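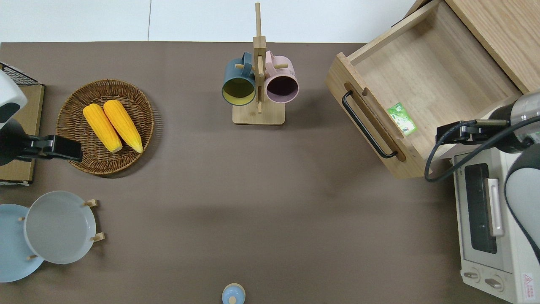
The Layug apprenticeship intake closed in March and I've been through the numbers the province put up. There were 30 funded places for the whole region. Nearly all went to people who already had a sponsoring employer, and that shuts out most school leavers in town. I'm writing this at a brown table with a wicker basket on it, and the basket is where my own rejection letters used to go, so I'm not neutral.

Home · Posts · Replies · Media

Sandrine Coste
March

2/ The rule is simple enough. To get a funded place you need an employer to sign. To get an employer to sign, most of them want a first-year ticket. The ticket comes from the funded place.

14 shares · 3 comments

3/ I spoke to Amirul Menon, who finished Grade 12 at 18 and has applied to the program three times. He stocks shelves at night and does his math upgrading in the afternoon. His marks are fine. He has never had an interview.

4/ Triren is the largest trades employer here. They took two apprentices this year. They told me in an email that they "hire to the work in hand" and didn't answer my question about next year.

5/ Some people leave. Bienvenido Yap went to the city for a labouring job and pays more than half his wage in rent. He says he'd come back for a signed apprenticeship at lower pay.

6/ The candidates have both been asked about this. Edgardo Marquez wants the sponsor rule dropped for the first year. Lefteris Papadakis wants to keep it and pay employers a larger wage subsidy. Neither has put a cost on it.

7/ My view: drop the rule and fund the first year directly at the college. The shop is there and the evening slots are open. A subsidy mostly helps firms that were going to hire anyway.

8/ The all-candidates meeting is at the community centre, 7 p.m. Written questions go in at the door. Mine is on the number of places for next year.

Share · 9 comments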